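8th October
By Annatjie Potgieter

Progress report to the Wileck fund: the open day and where the project stands

We held our open day at the Proltholm site as planned. The grant agreement asked for one public demonstration in the first year, and this was it. Attendance came to nearly 60 over the afternoon, mostly staff from local packing and assembly shops, with a few teachers and a small group from the technical college. Visitors came through in groups of 11 at most, which is as many as can stand along the open side of the table and still hear the person talking.

Each group got the same program. Peadar Fahy opened with a short talk on what the two arms are for and what the money has paid for so far. He then ran the sorting routine from the teach pendants, first with one arm and then with both. After that we took questions. The talk was planned for seven minutes and usually ran over, mainly on the subject of cost.

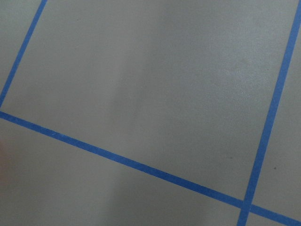 The grid was the part of the setup that visitors asked about most. We mark out the work surface in cells so that an operator and the Pollo control software can refer to the same spot by the same name. The blue tape is cheap and easy to see against gray, and a strip can be pulled up and laid again when a layout changes. Where two strips cross, one lies on top of the other, and several visitors wanted to know whether the extra thickness matters to the arm. It does not for the parts we handle now. It may for flat parts, and we have put that on the test list for next quarter. A man from Marchetti asked why we do not paint the lines. We expect to change the layout again before the end of the year, so paint would be a waste at this stage.

The questions fell into a few areas. People running small shops wanted to know how long it takes to train someone. Our answer is still based on our own staff, who had mixed experience, and we said so. The teachers asked whether students could write a routine themselves and see it run on the same visit. We think a short one could be done in an afternoon, but we have not tried it with a class. Two people asked about noise. The college group asked for the slides, and we have sent them. 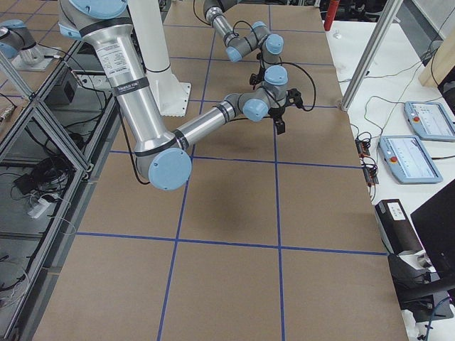

Proltholm Shared Automation Group

Both arms are now mounted and wired, and each has its own two-finger gripper or similar small gripper fitted. The pendants stay on the white side table, where the operator can reach either emergency-stop button without leaning over the work area. We moved them there in August after the safety review, and Peadar would like to keep them there. Cable routing is the weak point. There are a lot of thin cables running across the side table between the pendants and the small circuit boards, and more inside the clear-paneled enclosure on the other side. Two visitors commented on it. We have priced cable channel and covers at $800, which can come out of the existing equipment line, and we ask for your approval to spend it.

The cardboard covering on the table will stay for now. It protects the surface and is easy to replace, but it shows scuffs and the seams can lift. A permanent top is in the second-year budget and we have not asked for it early.

One item is behind schedule. The written operator guide was due before the open day and is still in draft. The section on recovering after a stop needs to be rewritten — it was prepared for a single arm and does not say which one to move first. Peadar has the draft and will send it to you when that section is done.

Spending is otherwise in line with the plan. The cost of the open day was mostly printing and refreshments, and the receipts are attached to the financial return.

Recent items
Safety review: actions and dates
Second arm installed at Proltholm
Request form for group visits
Notes from the first operator training session

Last updated by A. Potgieter, 8.40 a.m.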